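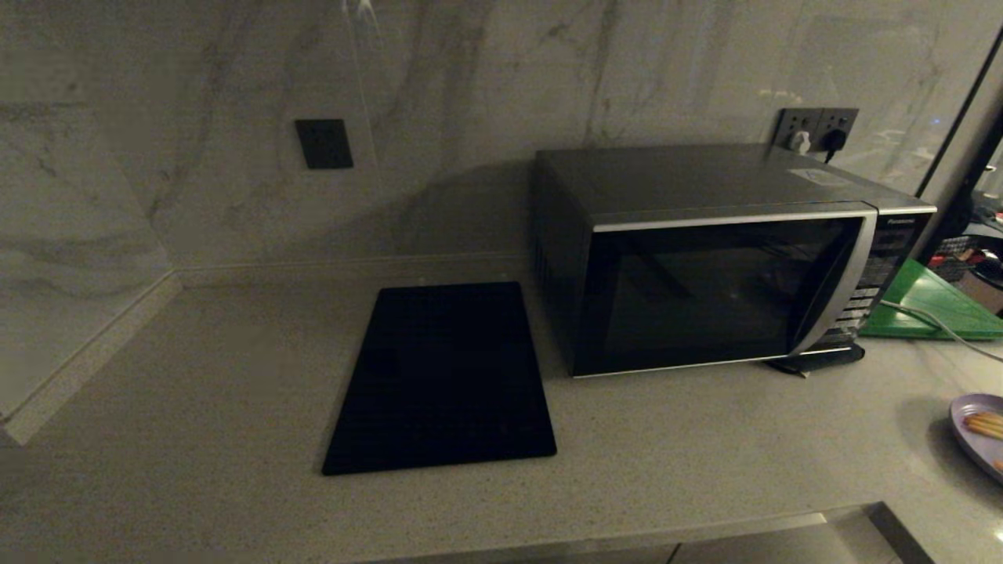

Tamura
Equipment planner, Kerkutbridge kitchen automation project

4.2 Sockets, counter space and the equipment budget

The budget for the Kerkutbridge work was drawn up before any arm was ordered. We listed what each kitchen would need apart from the robot itself: power, clear counter, and fixings that could be removed without marking the surface. The Gasuvside and Dutidside kitchens were costed separately.

Figure 3 shows a counter of the kind we planned for. The double socket behind the microwave has a plug in each outlet, and the single socket further left is free. Our rule was one free socket for the arm controller and one for the charger, so a kitchen like this needs a fused extension lead. We allowed 60 pounds per kitchen for leads and cable clips.

Counter space was the harder item. Large appliances were left in place, and small items such as chopping boards and plates were treated as movable. A clamp mount was priced at 218 pounds and a free-standing base at 392 pounds. Stone-like worktops were put down for the free-standing base, as we did not want to risk the front lip - a repair would have cost more than the saving.

Dark glass and glossy walls can upset depth readings, so a matt cover sheet was added at 131 pounds per kitchen. Delivery and spare grippers are dealt with in section 4.3.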